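Simuler son bras robot avant de visser quoi que ce soit

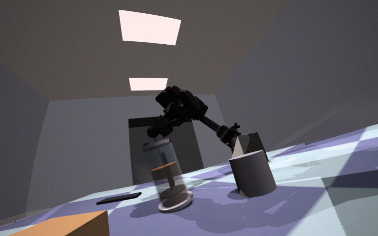 Mon établi en version simulée : le bras noir, le récipient transparent, et la pince qui vise la boîte ouverte.

Ce site utilise des cookies pour mesurer l'audience. En poursuivant votre navigation, vous acceptez leur utilisation. Accepter – Refuser – Personnaliser

Bon, je reprends la série sur le bras à l'atelier partagé. Dans l'épisode précédent j'avais reçu le kit Prudell, j'avais tout déballé sur l'établi et je m'étais arrêté net devant une question bête : où est-ce que je le fixe, ce bras ? J'ai percé trop de plateaux trop vite dans ma vie (celui du garage ressemble à une passoire) et cette fois je suis passé par la simulation d'abord. Ça m'a pris trois soirées, je vous raconte la méthode pour que vous en passiez une seule !

Côté logiciel, j'utilise Okeke, le simulateur que Benito Toledo m'a montré au printemps. N'importe quel moteur physique qui lit les fichiers URDF fera l'affaire, les étapes sont les mêmes et seuls les noms des menus changent.

1. Mesurer la vraie vie

Sortez le mètre et notez tout en millimètres. Mon plateau est à 800 du sol, et le centre de l'embase du bras tombe à 132 du bord arrière. Mesurez aussi l'épaisseur du plateau, la mienne fait 26, vous en aurez besoin pour les vis de toute façon. Je garde ces valeurs dans un petit fichier texte à côté du projet, parce que je les ai déjà perdues une fois sur un dos d'enveloppe.

2. Monter la pièce

Quatre murs, un sol, un plafond, deux panneaux lumineux. Ne passez pas la soirée sur les textures ! J'ai laissé les murs gris et ça me va très bien. Les lumières par contre, réglez-les un peu : si vous comptez brancher une caméra virtuelle plus tard, les ombres sur la table vont compter. Les miennes tirent franchement sur le violet et je trouve ça plutôt joli.

3. Importer le bras

Fichier, Importer, et vous choisissez l'URDF fourni avec le kit. Deux pièges classiques :

– les unités. Si le modèle a été exporté en millimètres et que le simulateur attend des mètres, vous obtenez un bras grand comme une cathédrale. Facteur 0,001 et on n'en parle plus.
– l'embase. Cochez « base fixe », sinon le bras tombe à travers le décor dès que vous lancez la physique. Je l'ai fait deux fois dans la même soirée.

Vérifiez ensuite chaque articulation à la main avec les curseurs. Chez moi, le poignet tournait à l'envers : il suffit de mettre un signe moins sur l'axe dans le fichier.

4. Poser les objets

Prenez des formes simples. Des cylindres, des boîtes, une plaque fine, ça suffit largement pour tester des trajectoires. J'ai mis un récipient transparent et un gros cylindre gris plein, avec la boîte ouverte juste derrière lui, exprès pour que l'accès soit pénible. Une boîte orange aussi, histoire d'avoir un repère de couleur.

Pour un récipient creux, attention à la forme de collision. Par défaut le logiciel l'enveloppe dans un volume plein, et votre pince va buter sur du vide. Il faut demander une décomposition convexe ou construire les parois une par une. Pareil pour la boîte ouverte : cinq plaques assemblées, c'est bête et ça marche.

5. Approcher la pince

Commencez par un point d'approche bien au-dessus de la boîte, pince vers le bas, puis descendez en ligne droite. Ne demandez pas au solveur d'aller directement au point final, il est capable de choisir un chemin qui balaie tout le plateau. Sur ma vue de départ, la pointe de la pince passe à côté ou derrière le bord gauche de la boîte, et avec un seul angle de vue je suis incapable de trancher. Ajoutez donc une deuxième caméra, pile au-dessus. Et affichez les volumes de collision en couleur vive, ça se repère tout de suite.

Surveillez aussi le coude et tout ce qui pend derrière ! On regarde toujours la pince, et c'est une autre articulation qui vient frotter contre le récipient.

6. Enregistrer, puis changer une seule chose

Sauvegardez la scène sous un nom daté avant chaque modification. Déplacez l'embase par pas de 10 mm, relancez la même trajectoire, notez ce qui coince. J'en suis à la version 831 (je numérote par trois chiffres au hasard, ne faites pas comme moi) et je crois que je tiens la bonne position.

Pour la suite, il me manque les inserts filetés de chez Starkach et une mèche correcte. On percera le plateau dans le prochain épisode, et je mettrai le fichier de scène en téléchargement une fois que j'aurai nettoyé les noms d'objets – pour l'instant il y a un « truc_gris_bis » dont j'ai un peu honte.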